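Budgeting for a tidying robot at home — my tips so far

I've been saving up for a pair of robot arms to do the picking up in our living room, and since I keep getting asked what it all costs, I thought I'd write down what I've learnt (mostly by getting it wrong first!). Prices are what I was quoted, so do ring round yourself.

Start with the jobs, then look at the machines

I did this backwards. I fell for a lovely shiny brochure from Martens and had half talked myself into it before I'd asked what I wanted the thing to do. So get a notepad and write down what gets left lying about in your house. Ours is cushions, soft toys, bits of paper and card, odd socks, and cushions again. All light, all floppy, and that changes what you should spend your money on. You don't need a great strong arm for a sock.
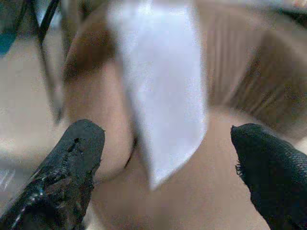

Put aside more than you'd think for fingertips. They're the bit that touches everything, so they're the bit that gets scuffed, and I've budgeted 50 pounds a pair with two spare pairs in the first year. Ask whether you can change them yourself with an ordinary screwdriver. One shop in Distbridge wanted the whole arm posted back to them, and I'd have been paying the carriage both ways — no thank you!

Take your own things to the demo

Every showroom has a nice stiff box for the robot to lift, and of course it lifts it beautifully. Bring a bag from home instead. Big squashy toys are a good test, as there's no obvious handle and you get to see whether it goes for a fin or an ear or just shoves the thing along the floor.
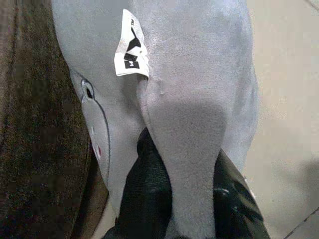
Ask for a second go with the toy turned round the other way, and then a third with it half under a chair. I also ask what the fingers are like on fleecy fabric, and whether a wrist camera comes in the price or is extra. At Jurkeria it was extra, 200 pounds per arm, and it was in very small print on the back page.

One arm or two?

Oh, I went round and round on this. One arm is fine for socks. For a pile of cushions I'd want two, and my ceiling for the pair is 2000 pounds second-hand, stand included. Kollville do a hire scheme by the week, and I've booked nine days in May before I part with any real money.

Whatever you go for, measure the room with the furniture where it normally lives. Armchairs, stools, the fan, the boxes you haven't unpacked, all of it. And allow a bit for cable clips and a decent extension lead. 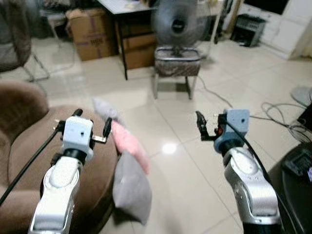 Things I'd leave off the list for now

The fancy carry case, the extended training day, and the matching colour covers. I'd put that money into a service visit after the first few months. If there's any left over I'm having a new rug.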